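Shirin Kiani
robots, bad handwriting, worse cable management

Thread on grippers, because I have spent most of August swapping fingers on and off and I have Opinions now. Long one, get a drink.

The task: hold a whiteboard marker, write on a small board, don't drop the marker. A kid can do it. I picked it because it punishes a gripper for exactly the things that pick-and-place lets it get away with. Picking up a block, you can be sloppy and the block still comes along for the ride. With a pen, any slop in the fingers goes straight into the ink and stays there for everyone to see!

Contenders first. Set A is the stock fingers that came with the Turberg gripper. Flat pads, rubbery, perfectly decent at boxes and cups. Set B is the Geraghty printed fingers, which have a V cut into the inner faces so anything round can settle into the groove. Set C is the Faketti soft ones, the squishy kind everybody wants to poke when they visit.

Same arms for all of it, same controller, same board, same red ink. I tele-operate by hand with a leader arm and the gripper arm follows. So some of the wobble is me. I drink a lot of coffee and I'm not going to pretend that's a hardware problem.

Set A, then. Flat pads on a round barrel means you've got two thin lines of contact and that's it. The pen stays put fine while it's in the air. The moment the tip touches the board it wants to pivot, and you get this slow lean where the back of the marker drifts one way and the tip drags behind the other. Straight strokes, OK. Anything with a curve, oh dear.

I tried squeezing harder, obviously. Everybody tries squeezing harder. Grip force went up, the lean got a bit slower, and the motor got warm enough that I backed off. Nisha Shukla suggested wrapping the barrel in tape, and it did help! But then you're testing tape.

Set C was more fun than I expected. The soft fingers wrap around the barrel and nothing slips, you can tug on the pen and it just sort of sighs and comes back. The trouble is the coming back. Push the tip against the board and the whole pen bends away, then springs forward when you lift. Every letter grew a little tail.

For erasing, though? Soft fingers with a felt eraser are lovely. They lie flat on the board all by themselves with no fussing over the angle. I'm keeping them on the shelf for that.

OK, Set B. The V groove. I'll say it up front, this is the one I liked best for pens, and it's such a plain idea. The barrel finds the bottom of the V when you close, so you have contact on both sides of it from both fingers and it has very little room to lean. You can close on it a bit off center and it still ends up in the same place.

That repeatability matters more to me than raw grip. If the tip is always in the same spot relative to the wrist, my hands learn where it is, and I stop hunting for the board. By the second evening I was writing without holding my breath.

The word of the day was "Forward." Annunziata Sanna chose it, on the grounds that it has an F and a W and would therefore be cruel. She was right about the W.
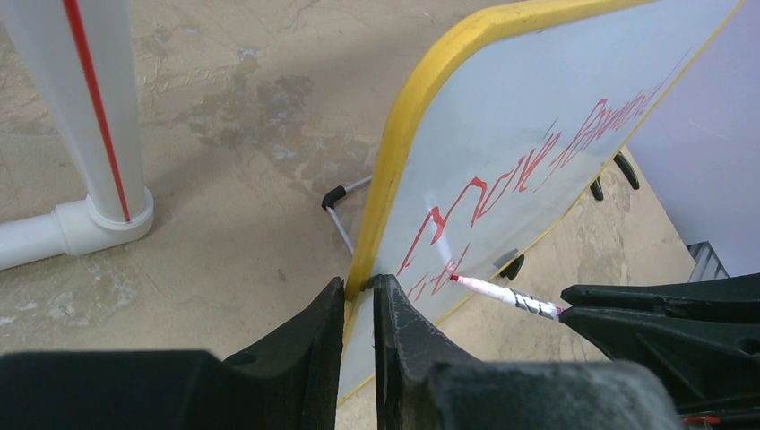
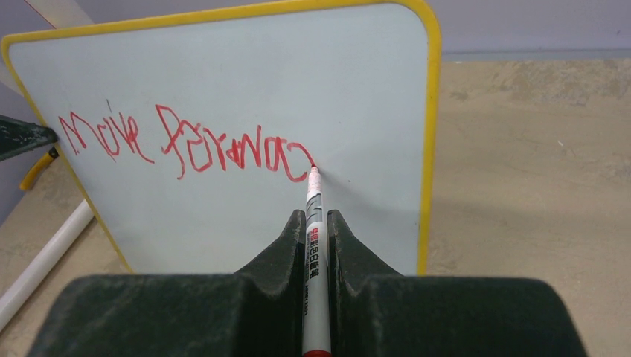 Red marker on the small yellow-framed board, two wrist camera views. Spelling is the operator's own.

I know, I know. But look at the second one - you can read it! Three weeks ago my best attempt looked like a seismograph. I'm absurdly pleased with that curl at the end.

Which brings me to wrist cameras, since I ended up comparing views almost as much as fingers. I had one camera outside on a tripod for the longest time and thought it was plenty. It is great for "is the arm going to hit something" and close to useless for "is the tip touching." From a couple of steps back, touching and nearly touching look identical.

From the wrist you can watch the tip meet the board. Ink appears or it doesn't. The cost is that the fingers eat a big piece of your view, and the chunkier the fingers, the more they eat. The Geraghty set has broad shoulders, and I really notice them when I'm trying to see where the next letter should go.

The angle changes everything too. When the view lines up with the pen, you feel like you're writing. When the board comes in on a steep slant, up and down stop meaning what your hands think they mean, and you get letters that march uphill. My brain needs a minute every time I switch.

Vittoria Messina asked why I don't just rotate the video. I did, Vittoria! Rotating the picture without rotating the controls is worse. Rotating both was good, and I should have done that in week one instead of week three.

Controller notes for the few of you who care (hello, both of you). I ran position mode first, where the arm goes exactly where the leader tells it. With a rigid board, that means if I push a hair too deep the arm cheerfully tries to put the pen through it. The board scoots or the felt tip mushes flat, depending on which gives up first.

Then I turned the stiffness down along the direction the pen points and left it high in the other directions. Big, big improvement. The tip rides on the surface and I can think about the shapes. If you try one thing from this thread, try that, and it costs nothing.

It also narrowed the gap between finger sets, I should admit. Set A with a gentler controller was a lot closer to Set B with the stiff one than I expected. So if you only have stock fingers and no printer, don't give up on pens yet.

Numbers, since Morena Ruggiero will ask. I did 12 attempts per finger set at the full phrase with the softer controller, and counted one as good if Morena could read it cold from a photo, with no hints. Set A got 5. Set C got 2. Set B got all but one, and the one it missed was me sneezing.

Yes, it's a small sample, and yes, I did Set B last, when I'd had the most practice. I went back and redid a few on Set A afterward and they were a little better than before but still leaning. I believe the order of the ranking. I wouldn't bet my lunch on the size of the gaps.

Things I didn't like about Set B. The groove is good for round things and a bit annoying for thin flat ones. A sheet of paper or a ruler just hangs out in the V and rattles. Picking a marker up off a table is also fiddlier than with flat pads, because the fingers are bulky and you need to come in square.

Also, printed fingers wear. The edges get scuffed when you bump the table, and I bump the table constantly. It hasn't changed the grip so far that I can tell, but I'm printing a spare pair before I need one.

The swap itself is easy. Two screws a side, then re-zero the gripper. Please re-zero the gripper. I forgot once and closed on a marker thinking I had plenty of travel left, and the cap end shot across the Comonton workshop and under the big cabinet, where it still lives.

Marker tips, a whole sub-thread I'll spare you except this: fresh ones are too grabby, half-used ones are perfect. I now guard my half-used markers like jewelry. Clip size 254 grit on the mounting face if your fingers sit proud - no wait, 254 is the part number for the adapter plate. Ignore me, it's late. Adapter plate 254, no sanding needed.

Next up is a shallower V with a strip of rubber down the inside, to see if I can get the pen grip and still hold a ruler. Nisha is drawing it now. I'd also like narrower shoulders so I can see past the fingers, though she says that's where all the strength is. We're negotiating.

If you've run pens or brushes or chalk (chalk!!) with a different finger shape, please send pictures. Ugly handwriting very welcome. Especially if anyone has tried three fingers, because I keep looking at a design and talking myself out of it at 11 p.m.

Oh, and a reply to the question in my messages: yes, the leader arm is the same size as the follower. I tried a smaller one in the spring and every tiny twitch of mine came out huge on the board. Fun for signatures, no good for a W.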